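Swapping the Memory in an Old Tower

I love this job! It takes 11 minutes once you've done it a couple of times, and an old desktop feels like a new one afterwards.

Shut down, pull the power cord and lay the tower on its side. Take the side panel off and touch bare metal on the chassis before you reach in. Press the clips at the ends of the slot, lift the old stick straight up, then line up the notch on the new one and push until it clicks.
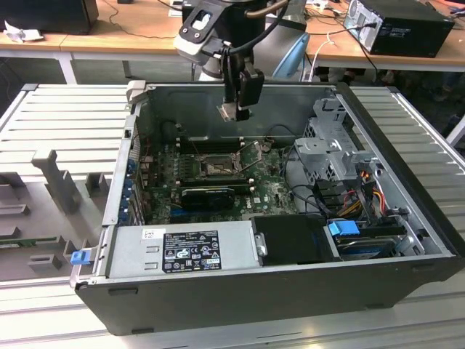 While you're in there, give the dust a gentle blow-out and tuck any stray cables away from the fans.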